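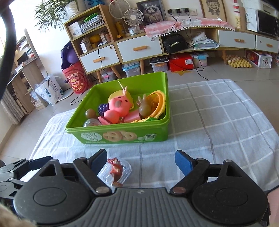

In July we took down the wall between our kitchen and the small room behind it, and I want to write what I learned while I still remember it. We did not hire a company for the whole work. A man from Gustik, a small building firm in Wirnton, came on a Tuesday to look if the wall carries something. He knocked on it, he went up to the attic, and after 40 minutes he said it was only a dividing wall. During the work we ate at the table with the plaid cloth, mostly cookies from a green box, because the stove was disconnected. I can recommend to keep one table clean like this, with a cloth you can shake outside.

The wall was plaster on thin wood strips. I expected bricks, so I had bought a hammer that was much too heavy. My neighbor Kimie Minami lent me a flat bar, and with this the plaster came off in big pieces. You put the bar behind the strip and push slowly. If you hit, the dust goes in every room, also in the rooms with the door closed.

The dust was the worst part for me. We hung plastic sheets with tape, but the tape fell down in the first night. The second time we used thin boards and screws to hold the sheet at the top — this stayed until the end.

Inside the wall we found one old cable and two pipes. The pipes were dry, from a sink that somebody removed long ago. The cable was live. Please turn off the power before you open any wall, and test it also. The electrician moved it to the ceiling and took 200 dollars, and I think this was a fair price.

We filled the container from Dado in two days. I had ordered the smaller size, and then the last 8 bags had to wait in the yard until they brought another one. Plaster needs more space than you think when it is broken.

Now there is a long gap in the floor where the wall stood. The boards on the two sides are not the same height. I will ask at Gustik if it can be sanded or if we need a strip of wood there.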